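About Plarora

Plarora started in the back room of a wool shop, with two sewing machines, a kettle and a great deal of optimism. Uliana Yurchenko had been mending her neighbours' coats at the kitchen table for years, and when Hnat Dovhaniuk offered her the room behind his counter she said yes before he'd finished the sentence (he still teases her for it).

We've grown a bit since then. We have a proper workroom on Bestgate now, with big windows and almost enough shelves, and we run evening classes in mending, altering and simple dressmaking for anybody who fancies a go. Most people arrive with a carrier bag of things they can't bear to throw out - a coat with a torn lining, a summer hat, a child's favourite trousers - and that's exactly what we like to see on the table.

A course lasts 3 weeks and costs £40, with thread, needles and tea all included. You don't need to have sewn before, and you're very welcome to bring a friend along. The side door opens at half past six, so do come in and get warm. 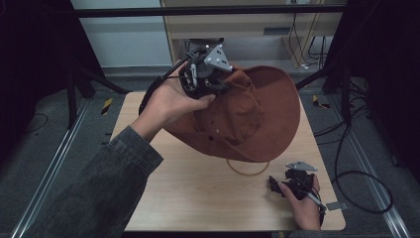 Lingyun Su told us she'd come to shorten one pair of curtains and had since altered half her wardrobe, and would we please think about a Saturday morning class for people on late shifts.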